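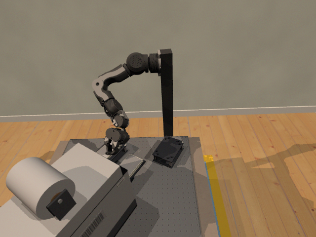 The bench layout in simulation: arm on its post, gripper low over the breadboard.

Robot arm for the plate bench: questions we keep being asked
Urkus shared lab, equipment planning. Last changed August 7, 2023.

Has the arm been bought?

No. We have a quote from Skevari, a simulated layout and a lot of enthusiasm from people who won't be paying for it. The request goes into the next equipment round, which closes in April, and it can still be turned down. Please don't plan a project around it.

What is the arm supposed to do?

Move plates between the instruments on one bench. It picks a plate up, puts it down somewhere else and waits. It doesn't pipette, label, uncap, tidy or think. Several people have told us it will "free up the team". It will free up whoever is carrying plates that afternoon, provided the instruments on either side of it are loaded and talking to each other.

How much of the budget is the arm itself?

Less than you'd hope. The Skevari quote puts the arm on the front page in large type and everything else in an appendix. The appendix has the gripper, the post, the breadboard, the plate nests, the scheduling software, delivery and commissioning. Read the appendix first. When you compare it with another supplier's quote, check that both include the gripper fingers, as Prornero prices them separately.

There is also a yearly support contract at £3,000. It is described as optional. Software updates are only available to sites that have it, so we have put it in the budget as a fixed cost and suggest you do the same.

Will it fit on the bench we've got?

Probably. The drawings say yes, but drawings tend to leave out cables, bins and elbows. Before signing anything we want the following:

A floor plan showing the arm's full reach, including the elbow
Clearance for opening the lid and side panels of every instrument
The route for power and network cables
A place for a person to stand while something is being fixed

The last one was missing from the first two layouts we were sent.
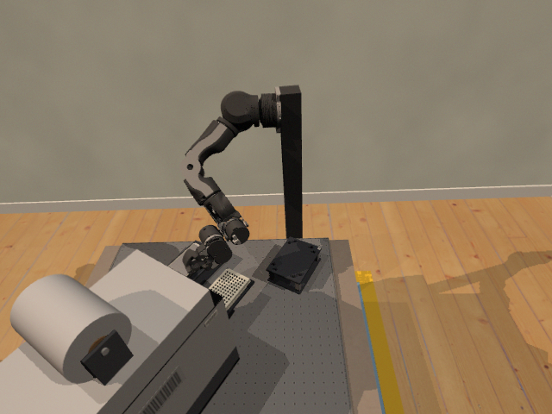 Layout with the rack and the big machine on the same table. The yellow stripe on the floor is to the right.

Is the floor marking enough, or do we need a guard?

We don't know yet, and we're wary of anyone who claims to. The supplier calls the arm "collaborative". That word covers the arm. It says nothing about what the arm is holding or what it could push a hand against. A risk assessment has to be done on the finished bench, and the price of a guard or scanner should sit in the budget until the assessment says we can take it out. It is much easier to hand money back than to ask for more.

Do our instruments work with it?

Some do. An instrument has to present its plate somewhere the gripper can get at, and it has to accept commands from outside. The Sipos reader does the first. For the second it needs a driver licence, which wasn't in the original quote and which we only found by asking. Ask about every instrument separately, by model and software version, and get the reply in writing. "Fully compatible" in a brochure is worth very little.

Older instruments may need a new PC as well. Put that on your own budget line, as Skevari won't cover it.
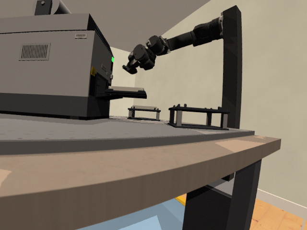
Ginette Cloutier wrote in after the last version of this page to say that we were being too gloomy. Her group spends whole evenings swapping plates by hand, she said, and a machine that does only that one dull job would still be worth having. She also asked why we hadn't put a figure on staff time.

Fair enough, so we went and got one. Over the logging period, plate handling on this bench took 101 hours, for 314 plate runs. Those hours include walking over, waiting for a door to open, finding the right lid and chatting on the way back – the arm will only take away part of that. We haven't converted the saving to pounds. The supplier has, and its sum assumes every hour saved is an hour worked on something else.

Isn't the simulation proof that it works?

It shows that the arm can reach the positions we asked about. That's useful, and we'd want one from any supplier before ordering. It was made with plates that are perfectly flat, sitting exactly where they should, and nests that never get knocked. Use it for reach and layout. For reliability, ask for a test with our own plates on real hardware. We have asked for 100 transfers in a row with no one touching anything, and that has been written into the draft acceptance terms. Skevari would prefer a shorter test.

Which gripper should we ask for?

The one that holds the plates you use, including the awkward ones. Take a sample of each type to the demonstration, lidded and unlidded. Ask what spare finger pads cost and how long they take to arrive. Ask who teaches the positions again after a pad is changed, and whether that visit is charged.
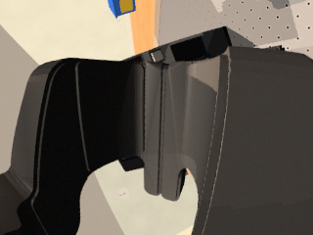 Clifford Li disagrees with us on spares. He thinks a second set of fingers is money sitting in a drawer, and that the sensible thing is to order when one wears out. Our view is that a bench waiting for a small part is the most expensive kind of bench, so a spare set stays in the request for now. He may yet talk us round.

Could we hire one first?

We asked. Skevari offers a trial, but installation is charged in full and only part of it comes off the price if you buy. Read the removal clause too: making good the bench and floor is left to the customer.

Who looks after it once it's in?

This is the weakest part of the plan. The quote includes training for two users, and both names on the form are people with full jobs already. If your group wants access, put someone forward along with the hours they can give. We won't submit the request until that box has been filled in properly.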